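Sweets for the fundraiser table - what sells, what stays?
Forum: School and Club Events

heo_lane
Hello all. My daughter's swimming club will have a candy table in February, and I am responsible for it this year. We have $508 to spend. English is not my first language, so please excuse small errors. My questions are two: do you sell single packs or mixed bags, and which price is good? My favourite idea is mixed bags, with some colour in every bag so it looks cheerful.
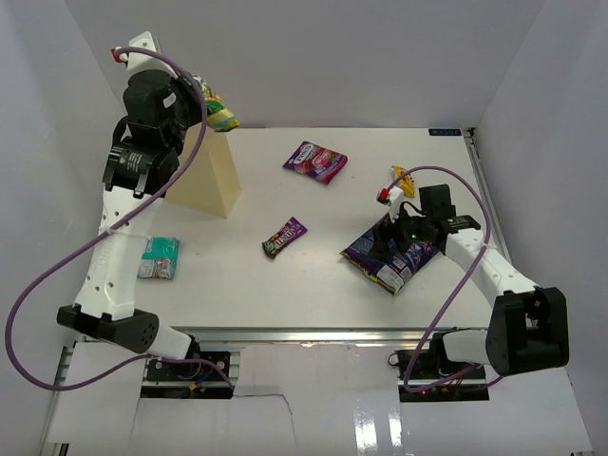

Re: mixed bags or single packs

Storner15
Single packs, always. Children come with coins and want to choose. We tried mixed bags at our hockey club, and the parents asked me to take out this and put in that. The line became very long.

chantal_lemieux
I don't agree with Storner15. Mixed bags are more work the evening before, but then the table goes fast. A plain paper bag with handles is enough, and the kids can draw on the front. Put the small chocolate packs in last, so they are not crushed.
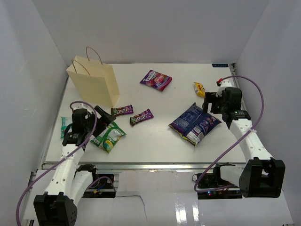
Paper bag, M&M's fun-size packs and other candy

Storner15
Chantal, it is nice, but handle bags cost money. With $508 I would buy candy, not paper.

vedex_mum
Can I say something about labels? Our school asks that every pack has its ingredients on it. If you open a big bag and divide it, the small portions have no list, and a parent of a child with a nut allergy can't check. I keep the big bag under the table to show - it has helped me more than once. For imported sweets I write a translation on a card.

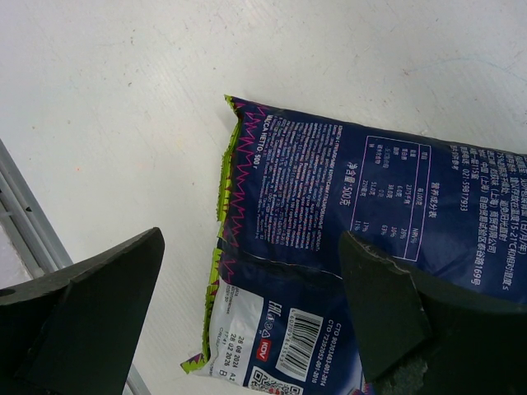 heo_lane
What do I do with the chocolate if the hall is very warm?

chantal_lemieux
Keep it in a cooler with an ice pack and bring out a little at a time. Close the lid well, because damp wrappers look old.

Storner15
Or sell only hard candy and sleep well. I still say single packs, $2 each.

heo_lane
Thank you, everybody. I will try half and half, and I will write here after the event which half was sold first.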